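"A mão aprende antes da boca": uma conversa com Aravind Acharya sobre ensinar tarefas a robôs

Cheguei à Nurna às nove e pouco da manhã, com a ideia meio romântica de que ia ver gente de luvas e capacete, a mexer os braços no ar. Não foi nada disso. O Aravind Acharya abriu-me a porta com uma caneca numa mão e uma fronha dobrada debaixo do braço, e a primeira coisa que me perguntou foi se eu sabia fazer uma cama como deve ser. Disse que sim. Ele riu-se e respondeu: "Então explica-me, passo a passo, como é que agarras um cobertor." Comecei a falar, parei a meio e percebi logo que a manhã ia ser comprida.

O Aravind coordena as demonstrações na Nurna há três anos. Antes disso trabalhou na Morin, onde se fazia tudo por controlo remoto: a pessoa sentada com dois comandos, o robô do outro lado da sala a repetir os gestos. Perguntei-lhe se tinha saudades. "Do ar condicionado, sim", disse. "Do atraso, nem por isso. Mexes a mão, o braço mexe-se um bocadinho depois, e tu passas o dia a compensar esse bocadinho. Ao fim de uma hora já não estás a dobrar uma toalha, estás a negociar com ela."

Agora usam sobretudo uma pinça que se segura na mão, com dois dedos e uma câmara montada. A pessoa vai para uma casa a sério, faz a tarefa com a pinça em vez de a fazer com os dedos, e o que fica gravado serve depois para treinar o robô. Experimentei (claro que pedi para experimentar!) e os primeiros minutos foram humilhantes. Deixei cair uma meia quatro vezes. O Aravind garantiu que toda a gente começa assim e que a Ching-wen Hsieh, hoje a mais rápida da equipa, passou a primeira tarde inteira a tentar abrir uma gaveta.

A Ching-wen estava na mesa ao lado, a rever gravações, e levantou a cabeça quando ouviu o nome. "Era uma gaveta péssima", disse ela. Ficámos um bocado à conversa os três. Contou-me que o mais difícil é não usar a outra mão. Temos uma vida inteira de hábito a esticar, a alisar, a dar aquele puxãozinho no canto, e de repente tudo isso tem de passar pelos dois dedos da pinça ou não conta. "Se eu aliso o lençol com a mão livre, o robô vai achar que os lençóis se alisam sozinhos."

Perguntei quantas demonstrações são precisas para uma coisa tão simples como pegar numa peça de roupa em cima da cama. O Aravind foi buscar o número ao computador: em março gravaram 1.512, e depois de revistas ficaram 1.179. As outras foram fora. Achei uma pena, tanto trabalho! Ele encolheu os ombros. Umas tinham a câmara tapada pelo tecido, outras tinham hesitações a meio, daquelas em que a pessoa avança, arrepende-se e volta atrás. "A hesitação também se aprende, e esse é que é o problema. Tivemos um braço que chegava à almofada, parava, recuava e tornava a chegar. Igualzinho ao Bülent."

O Bülent Öztürkmen, fiquei a saber, já foi muito gozado por causa disso. Não estava lá nessa manhã, por isso não lhe pude pedir a versão dele.

O que me interessava mesmo era a parte dos tecidos, e aí o Aravind animou-se – até pousou a caneca. Uma caixa, explicou, tem sempre a mesma forma, e se a agarras mal, agarras mal sempre da mesma maneira. Um pano nunca está duas vezes igual. Por isso pede às pessoas que procurem uma prega, um sítio onde o tecido já esteja um pouco levantado, e que desçam com os dedos bem abertos, um de cada lado.
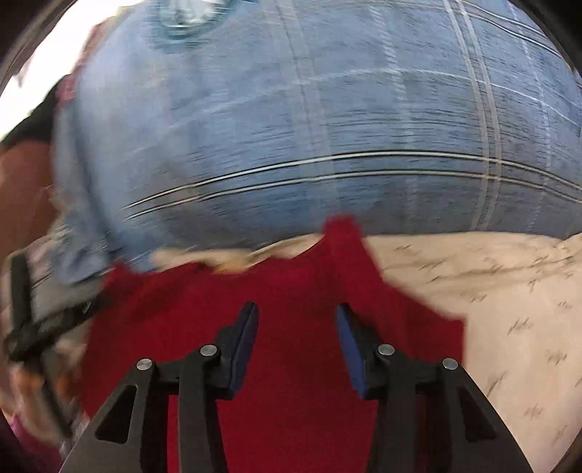 "E devagar na chegada", continuou. "Podes atravessar o quarto à velocidade que quiseres, que isso depois corrige-se. Mas os últimos centímetros têm de ser limpos. Se fechas cedo de mais, levas ar. Se fechas tarde, levas o cobertor, o lençol e, se calhar, o colchão." Na Nurna têm uma regra caseira: 40 repetições por pessoa e por peça, e depois troca-se de casa, de luz, de cama. O Aravind é teimoso nisto. Diz que prefere uma demonstração num quarto desarrumado a dez na bancada do laboratório, e que teve discussões bem feias por causa disso quando ainda estava na Morin.

Quis saber se o controlo remoto estava então arrumado de vez. Disse-me que não, de todo. Para coisas pesadas, ou para quando é preciso sentir até onde o braço do robô consegue chegar, continuam a usá-lo, e o King-fai Kan passa lá metade da semana. "Com a pinça na mão tu fazes coisas que o robô não consegue. Dobras o pulso, espreitas por cima, pões-te em bicos de pés. Com o comando, o robô diz-te logo que não."

Antes de me ir embora voltei a pegar na pinça e lá consegui levantar uma camisola, à terceira. A Ching-wen bateu palmas. Perguntei se a minha gravação ia ser aproveitada e o Aravind ficou a olhar para o ecrã um bom bocado, muito educado, antes de responder que talvez o final.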